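The Budeo Run

I was eating noodles at my desk when trial 1247 came up, and I only looked because the lab had gone quiet. Two arms, one papered table, three little cubes, and a method I'd been defending to Delness for 15 months (they pay the bills, bless them).

The idea was simple enough! Let each arm guess what the other one wanted, and never let them talk. We called it Budeo. My whole result hung on one number, how often they reached for the same cube, and all spring that number had been awful.
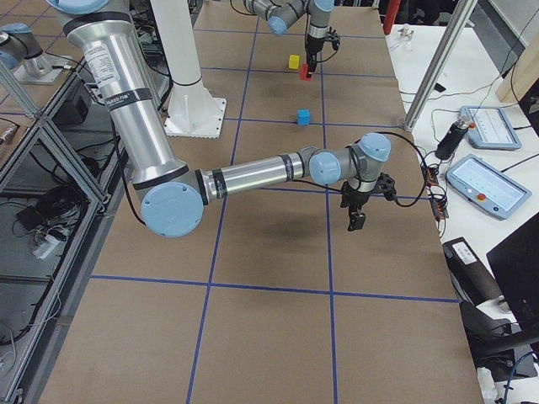 Red cube at the far arm, near arm open over the paper.

So there I sat with my fork in the air. The near arm waited. I'd seen it stall plenty, but this time the log showed a guess, a good one, written 2 seconds before the far arm moved. Then it went for blue, just like that, as if somebody had said "after you."

I ran it again, of course. And again! By midnight we had 7 clean trials in a row, my noodles were glue, and I'd started an email to Delness with the subject line "Please sit down." I deleted it, typed "June results," and put the cubes back for one more.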